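**Vonddale 727 cable tray for desks**

The Vonddale 727 is an under-desk cable tray in folded steel, powder coated in white or graphite. It fixes to the underside of a worktop and holds mains leads, one extension block and the slack from data cables. It suits straight desks and bench desks. Corner desks need the Gelta hinged link, sold separately.

Each tray is supplied with two brackets, a set of wood screws and three reusable cable ties. The screws are for solid or board tops at least 18 mm thick. For glass or metal tops, order the Kikinia clamp kit instead, which grips the rear edge and needs no drilling. 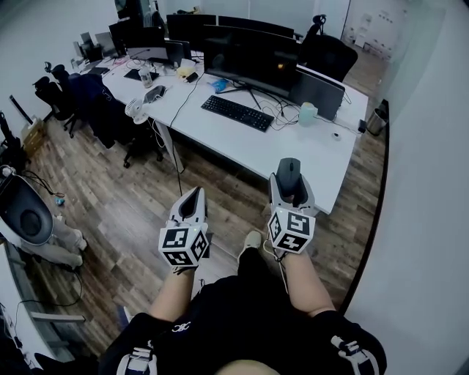
Fit the tray towards the back of the desk, clear of the knees. Mark the bracket holes with the tray held in place, then take it down before drilling. The front lip should face the user — the open side is then within reach when a plug has to be changed. Leads for height-adjustable desks must be left long enough for the full travel of the frame.

**Specification**

- Length: 727 mm
- Depth: 120 mm
- Height: 49 mm
- Steel thickness: 1.2 mm
- Maximum load, evenly spread: 5 kg
- Finish: white or graphite, matt
- Guarantee: 3 years

The load figure applies to both fixing methods. Power supplies that run warm should sit at the end of the tray, over the slots, and should not be wrapped in spare cable.

Wipe clean with a damp cloth. Solvent cleaners will dull the coating. Touch-up paint is stocked in white only.

**Related parts**

- Kikinia clamp kit, pair
- Gelta hinged link, for corner desks
- Sầm fabric cable sleeve, black or grey, cut to length

Trays are sent flat in card sleeves. Orders for mixed colours are packed separately and may arrive in more than one delivery.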